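Notes on Commercial Lease Disputes: The Holdover Clause

August 15, 2019

Much of my practice concerns commercial leases, and a good part of that work begins after the lease has ended. The tenant remains in the space, the landlord continues to accept payment, and neither side has put anything in writing. By the time counsel is called, the parties often hold very different views of what the arrangement is.

The holdover clause is meant to settle that question in advance. It usually sits near the back of the lease, after the signage rules and before the notice provisions, and it receives little attention during negotiation. A typical clause states that a tenant who stays past the expiration date owes a higher rent, in many forms up to 200 percent of the last monthly amount. Some clauses go further and make the tenant responsible for losses the landlord suffers when an incoming tenant cannot take possession.
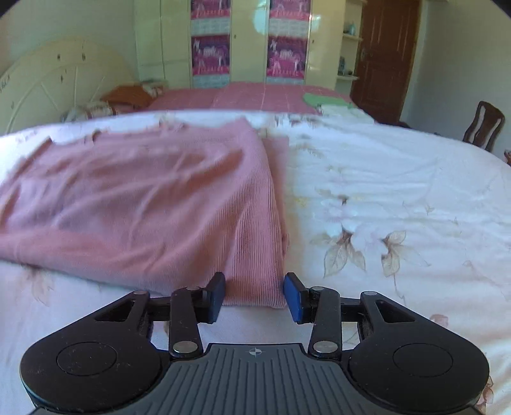

The second kind of liability deserves more care than the first. A higher monthly rent can be calculated and budgeted. A claim for consequential losses cannot, and a tenant who stays 20 days too long may face a demand that bears no relation to the size of the premises. When I review a lease for a tenant, I ask that such liability begin only after written notice from the landlord that a new lease has been signed, followed by a reasonable period in which to leave.

Landlords have concerns of their own. Accepting the ordinary rent after expiration may, depending on the lease and on state law, support an argument that a new periodic tenancy has been created. A landlord who intends to recover the space should say so promptly in writing and should speak with counsel before depositing any check that arrives after the end date. A reservation of rights letter is short and inexpensive - it is also missing from a surprising number of files.

In June I spoke on this subject at the Clasidmont property law session. Several of those attending asked about partial holdovers, where the tenant has moved out but has left shelving, equipment or a subtenant behind. Courts do not treat these situations uniformly. The better course is for the lease to define surrender in plain terms, including the condition of the premises, the return of keys and the removal of property. I favor a joint inspection before expiration, with a signed list of open items attached to the file. 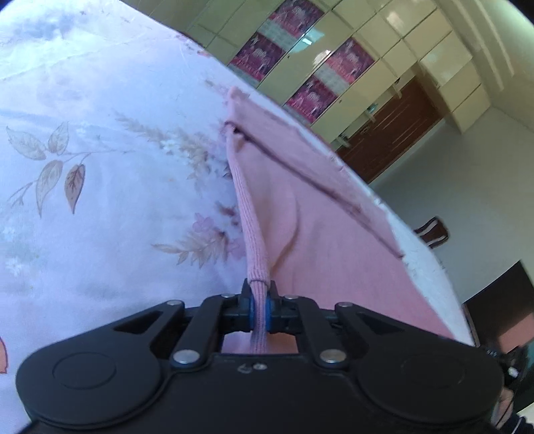
Pink knitted garment, folded, on a white floral bedsheet.

There was also a question about guaranties. A guarantor who signed for a term of 4 years may assume that the obligation ends with the term. Many forms extend it through any holdover period, and some extend it to renewals as well. A guarantor should read the guaranty together with the lease, and should ask for a fixed end date or a cap on the amount where the landlord will agree to one.

Part 2 of these notes will address security deposits and the deadlines for their return. As always, this post is general information and is not legal advice. Readers with a lease nearing expiration should consult an attorney licensed in the state where the property is located.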